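Olside Forum > Automated Driving > Standards and Operating Practice

Thread: Following distance and lane discipline behind heavy vehicles – draft section 4 open for comment

veken_ops
Jun 20, 2022
Members are invited to comment on draft section 4 of the shared operating practice for supervised automated driving on divided highways. The section applies to all test vehicles operated under the Veken program and to partner fleets that have adopted the same practice. The proposed text reads as follows.

4.1 The automated system shall hold a time gap of no less than two seconds behind any vehicle whose height blocks the forward view of the main sensor.
4.2 The system shall not begin a lane change to pass a heavy vehicle while another road user is alongside it or closing from behind in the target lane.
4.3 The safety driver shall keep both hands on or near the wheel whenever 4.1 applies.
4.4 Each takeover by the safety driver shall be entered in the trip record before the vehicle is next driven.

Comments should refer to the paragraph number.

lanekeeper_40
On 4.1, two seconds is acceptable behind a passenger car. Behind a box truck it is not sufficient. The system has no view of the traffic ahead of the truck, and its first notice of a hazard is the truck's own brake lights. Our fleet applies three seconds and I would ask that the draft do the same.

Iluvdale_Fleet
We do not support three seconds. Our drivers recorded 104 cut-ins in October on a single route, and most of them took place when the gap setting was at its longest. Each cut-in leaves the vehicle with a shorter gap than the one it gave up. A longer minimum on paper may produce a shorter one on the road.

lanekeeper_40
The figure is useful, but it does not show that the cut-ins were unsafe. Were any of them followed by a takeover?

Iluvdale_Fleet
Twenty were. The remainder were handled by the system, which restored the gap by easing off the accelerator. I accept that this is a mixed result.

Đoàn
I have a separate point on 4.2. "Closing from behind" needs a value. Two of our reviewers read the same trip record and reached different findings, and both readings were reasonable under the present wording. A time to contact would settle the matter.

veken_ops
Noted. The editors will propose a value for 4.2. Đoàn, please send the two findings through the usual channel with the route details removed.

gap_setting
With respect to 4.3, the wording "on or near" should be struck. A hand resting on the knee has been described to me as near the wheel. The practice should say "on" and leave no room for discussion during a review.

Iluvdale_Fleet
Drivers on long shifts will object, and with some reason. Light contact with the wheel is read by certain vehicles as a steering input, and the system then disengages. "Near" was included in the earlier version for this purpose. Perhaps 4.3 could require contact only where the vehicle permits it without disengagement.

gap_setting
That would be acceptable to me, provided the operator states in writing which vehicles are exempt.

veken_ops
For those preparing comments on 4.1 and 4.2, the type of traffic the section is meant to cover is shown below – two lanes in the direction of travel, a tall truck ahead in the right lane, and passenger cars in the left. 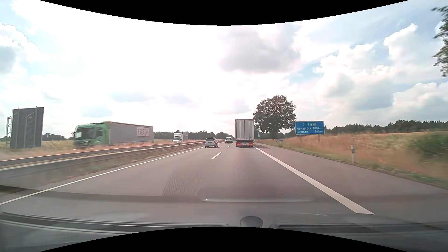 Đoàn
Then 4.1 and 4.2 should be read together. A system that waits for the left lane to clear may remain behind a truck for a long time, and the minimum gap ought to be one that can be held for the whole of that period. I would support three seconds as the normal setting, with two permitted for a short interval after a cut-in.

lanekeeper_40
I can agree to that. The interval should be stated.

Iluvdale_Fleet
We remain of the view that two seconds is adequate, but we would not oppose the compromise if the recovery interval is no less than 20 seconds. Anything shorter will lead to needless braking.

veken_ops
A revised 4.1 will be posted in this thread. Paragraph 4.4 has received no comments and will stand as drafted.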